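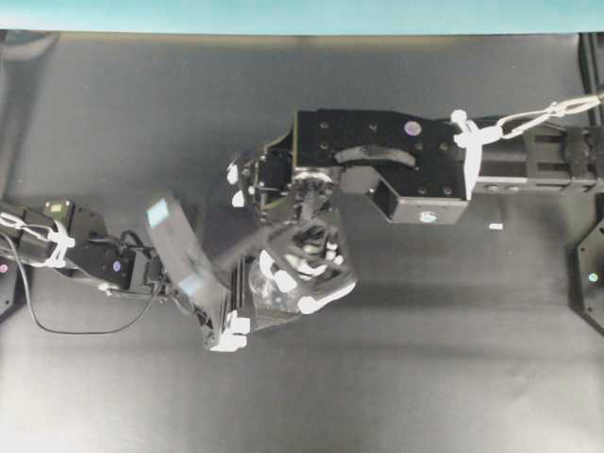
Workshop notes / Benches and surfaces

January, 4:40 pm

Grey top, second week. Still very happy with it! I went in expecting to sand the whole thing back and start over, and instead I've spent half the arvo leaning on my elbows looking at it from different heights like a kid at an aquarium.

The matte is properly matte. With the overheads on there's no hot spot anywhere I can find, only those soft cloudy patches, lighter down towards the near left and darker wherever something is throwing a shadow. Maureen reckons the patches are the coating. I reckon most of it is the light, and I'd like to check before anyone touches it with a pad again. Plan is to kill the left-hand bank and see if the pale bit moves. If it stays put, Maureen wins and I owe her a coffee.

Colour: darker than the chip. I wanted a mid grey, got a dark one, and now prefer it. White things jump straight out at you on it, even a zip tie tail. Black things less so, and Vasilis has already pointed out that he'll lose every black screw he owns. Fair. He can have a tray.

The thin line of pale teal past the far edge looks terrific against the grey. Dragica wants to carry that colour on to the shelf uprights and I'm all for it. The brownish line between the two bugs her more than it bugs me. I'd leave it until the uprights are done and then see.

What went on, for whoever does the next one (writing it here so it doesn't live only in my head):

- Old top scrubbed, sanded at 120, wiped, sanded at 240, wiped again. Vacuum before the last wipe. I skipped it on the test offcut and got grit.
- Trulledow primer, one coat, foam roller. Overnight.
- Pronix matte, 4 thin coats. Cross-roll every second one. Don't go back over it once it starts to grab, it goes shiny in streaks and there's no saving it.
- Seven days before anything heavy.

Coat three was the ugly one. Justinas walked in, had a look, and went very quiet. It came good with coat four.

Wear so far: one coffee ring, wiped off with warm water. Tape test on the offcut with ordinary masking tape, left on overnight, lifted clean. Metho on the offcut dulled the spot and left a faint edge, so please no metho on the real thing until I've found out how bad that gets. Warm water and a drop of dish soap is plenty.

Money: 176 dollars all up for the one top, with the rollers and the paper. Vesna had 2000 pencilled in for new tops right across the room, so there's room to do the rest this way and still get the decent vise. She hasn't said yes to the vise. She hasn't said no!

Next:

- Left lights off, look at the pale patch, write down the answer either way.
- Second offcut for the metho business, plus acetone if Justinas has some.
- Ask Dragica for the name of the teal. The tin lid is painted over and I can't read it.
- Felt feet for anything that gets dragged. I'd rather buy a big bag than chase scratches all year.
- Tray for Vasilis, something light-coloured.

5:15 pm. Maureen came past and ran her palm along the front and said "ooh". Putting that down as a result.

Leftover Pronix is on the bottom shelf, lid hammered down, a bit under half a tin. Stir it for ages, the matting stuff sinks.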